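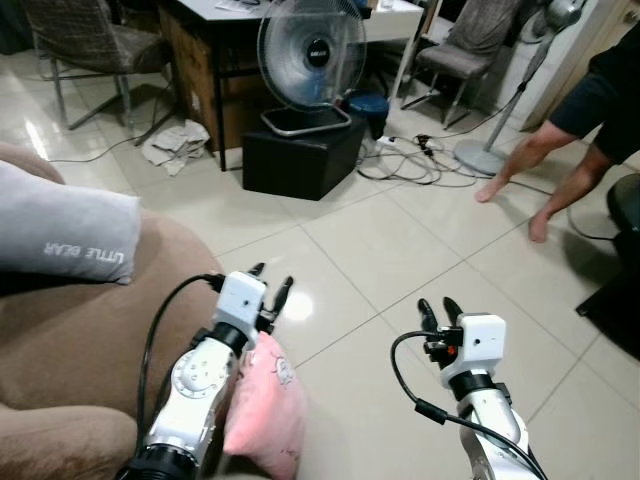
Maison - Trucs et astuces - Salon

Ranger un salon qui sert à tout (et donc à rien)

Publié le 7 septembre 2020

Il existe des salons où l'on reçoit. Le nôtre sert de bureau, de débarras et de piste d'atterrissage pour tout ce qui entre dans l'appartement sans destination précise. Après un été à enjamber les choses, j'ai fini par noter ce qui marche chez nous. Vous prendrez ce que vous voulez, surtout le passage sur le carrelage, qui m'a coûté plusieurs dimanches.

Commencer par le canapé

Un canapé couvert d'objets donne l'impression que toute la pièce est en désordre, et un canapé dégagé fait pardonner beaucoup. Chez nous, la règle est de deux coussins : le gris marqué LITTLE BEAR et le rose avec son petit personnage. Ils jurent ensemble et je m'y suis faite. Tout coussin supplémentaire finit par terre avant le soir, je ne vois pas pourquoi on lui ferait de la place.

Pour le tissu brun, j'utilise l'embout étroit de l'aspirateur, toujours dans le même sens, puis une éponge à peine humide sur les accoudoirs. À peine, j'insiste. La fois où j'y suis allée à grande eau, j'ai gagné une auréole de la taille d'une assiette, que j'ai fait passer pour une ombre pendant tout un mois de février.

Le carrelage clair et brillant, cette erreur

Celui qui a choisi des grands carreaux crème brillants n'avait manifestement pas l'intention de les laver. La moindre trace se voit dès que la lumière arrive de biais. Ma méthode : balai microfibre à sec, puis serpillière bien essorée, eau tiède et une giclée minuscule de savon. Le surdosage est la première cause de traînées. J'ai longtemps acheté le nettoyant Koltov, parfum « brise alpine », à 1550 grammes le bidon de recharge ; il sentait surtout le bidon. Les joints, eux, se font à la vieille brosse à dents et au bicarbonate, à genoux, avec la radio.

On finit par un chiffon sec dans le sens des joints. Si vous sautez cette étape, personne ne mourra, mais vous le verrez tous les matins.
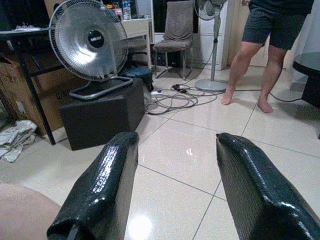

Le ventilateur, sur son perchoir noir, devant l'étagère blanche.

Le ventilateur en fin de saison

Avant de l'oublier jusqu'à l'été prochain, il faut le débrancher et le dépoussiérer. Un pinceau plat à travers la grille enlève le plus gros. Si la grille se démonte (vis ou clips, regardez la notice, que vous avez jetée), passez-la sous la douche et laissez-la sécher une nuit entière. Les pales se contentent d'un chiffon humide. Je le range ensuite dans une housse Plaltden, mais une taie d'oreiller fait exactement le même travail.

Le surélever un peu reste une bonne idée en saison : il avale moins de moutons. Il faut simplement un support plat et stable. S'il tremble, descendez-le au sol et acceptez les moutons.

Les sacs et le grand carton

Chaque foyer possède un carton trop grand pour être gardé et trop solide pour être jeté. Le nôtre vit sous une table. Je lui ai fixé une échéance : s'il n'a servi à rien en trois mois, il est aplati. Les sacs en plastique, je les plie en triangle et je les glisse dans une boîte à mouchoirs vide. On peut en loger jusqu'à 166, paraît-il. Je n'ai pas eu le courage de vérifier. 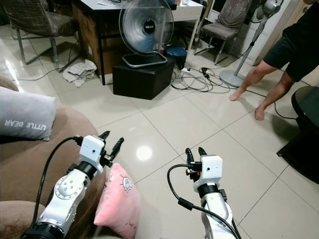 Restent les câbles, que je garde toujours pour la fin dans l'espoir qu'ils se rangent seuls. Je débranche tout, je démêle, et je colle sur chaque fil un bout de ruban de masquage avec le nom de l'appareil, près de la fiche. Les câbles orphelins vont dans une enveloppe datée. Ceux qui restent, je les replie en huit sous un lien à scratch (les Borkemus tiennent bien, ceux du bazar aussi).

La multiprise mérite mieux que le milieu du passage. Fixée sous un plateau de bureau ou contre un pied, elle prend moins la poussière et la serpillière peut passer sans jouer sa vie. Ne l'enfermez pas dans une boîte sans aération, et n'en branchez jamais une deuxième au bout de la première, même « juste pour la lampe ».

Dernier détail pour les chaises à pieds métalliques : des patins en feutre, à changer dès qu'ils s'écrasent. Dégraissez le métal à l'alcool avant de coller, sinon vous les retrouverez sous le canapé, avec le stylo que vous cherchiez.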